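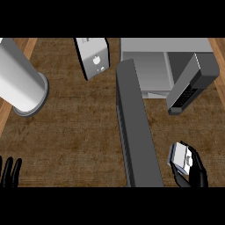

My mother kept a drawer of rubber bands, dead pens and keys that fit no lock in the house, and once a year she would dump it on the kitchen table and sort it. It took her a whole evening, with coffee. I have been thinking of that drawer all summer, because I keep reading that robots are ready to do our chores, and I wonder what one would make of it.

I should say where I stand. I spent a good part of my working life on the packing floor at Van Beek, and I like machines, I really do! When we got our first Grinard arm it lifted the same carton to the same spot all day long and never once complained about its back. But the carton was always the same carton. On the day a supplier changed the tape, we were down for 3 hours (and I was the one who had to phone upstairs).

A house changes its tape every morning. Hilde Jansen, my old shift lead, now helps test the Telar, a two-handed machine meant for tidying, and she tells me it practices mostly in simulation, picking things up off a make-believe tabletop thousands of times before it touches a real one. I think that is a fine way to learn. It's cheap, and no one's good dishes get broken. Still, picking up a small thing is the start of a chore. You also have to know whether it belongs in the cupboard or the trash, and that it's your husband's and he'll ask for it on Thanksgiving.

Hilde thinks I am too gloomy. She says that out of 1,000 tries at a grasp she used to see a great many fumbles, and now she sees 40, and she says it with such pride that I hate to argue. But 40 dropped cups would be the end of my cupboard, and then some.

So would I buy one? Mastora has a folding machine in the catalog that does shirts and towels, and I'd take that tomorrow if the price came down, since towels are the cartons of the home. For the rest I would wait, and I'd ask the makers to show us a whole evening's work in a kitchen they've never seen, with the slow parts left in. I would happily lend them the drawer.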